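Pre-run checklist, arm table, Darkard robotics club
April 7, 2024. Filled in before the practice round, comments as I went. Copy goes in the Desetero binder.

## Power and wiring

- [x] Supply off, plug out before anyone touches the base
- [x] Supply label matches the servo board
- [x] E-stop pressed and released twice. Cuts power both times
- [ ] Connectors seated at every servo. **One on the shoulder backs out if you tug it.** Pushed back in, needs a proper clip
- [x] No bare wire. Checked with flashlight
- [ ] Loops clear of moving joints. Full sweep left and right, slow. Nothing caught but the loop by the base servo has too much slack. Tie it down, leave enough for the turn

Don't use the tiny zip ties from the blue drawer again. They snap. Last time one ended up in a gear and we lost most of an afternoon.

## Arm

- [x] Base screws tight
- [x] Link screws tight, upper arm and forearm
- [x] Gripper side plate screws, all in, snug. Do NOT overtighten, plastic links crack
- [x] Fingers open and close with no load
- [ ] Wrist servo temp after warm up. Skipped, thermometer has no battery. Do by hand after power off
- [x] Speed cap set to 50 percent in Drilter before first move

Someone had the cap at 80 when I opened the config. That's the match setting, not practice. Put it back when your done please. I've written this on three sheets now.

## Table and target

- [x] Mats side by side, seam lined up with base
- [ ] Mat corners flat. Front ones curl. Not a trip thing, but a box can catch on it if it slides. Double sided tape on order
- [x] Red tape square stuck down on all sides
- [x] Clear box inside the tape
- [x] Box floor hardware tight
- [x] One brick only. 2x2, green
- [x] No cups, phones, laptops on the mats

Box position matters more than people think. If it gets nudged the finger comes down on the wall and the wrist takes all of it. That's how we cracked the old box in August. Check against the tape before every run, takes two seconds.

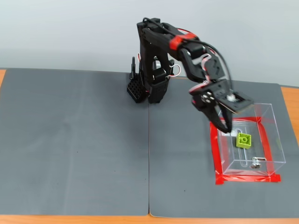 Reach into the box is the slow part of the routine and it should stay slow. Finger goes down first, then close, then straight up. No sideways moves till the gripper is above the rim. The Rizzi script used to cut that corner and shaved off almost 22 seconds over a full set, which looked great until it dragged the box with it. Old script is deleted from the shared folder. If you have a copy on your own laptop get rid of it.

## People

- [x] Safety glasses on, everyone at the table
- [x] Hair tied, lanyards off, sleeves up
- [x] One person on e-stop and doing nothing else
- [x] Driver calls "moving" before every start
- [ ] Everyone has signed the lab sheet. Two missing, they can watch from the bench

## After

- [ ] Arm parked, power off, plug out
- [ ] Cycle counter logged. Was 1,369 at the start of today
- [ ] Brick and box back in the bin
- [ ] Open items copied to the whiteboard

**Result: OK for practice at the low cap. Not OK for match speed** untill the shoulder connector is clipped and the loop is tied. Recheck both with power off, then redo the full sweep and initial next to it.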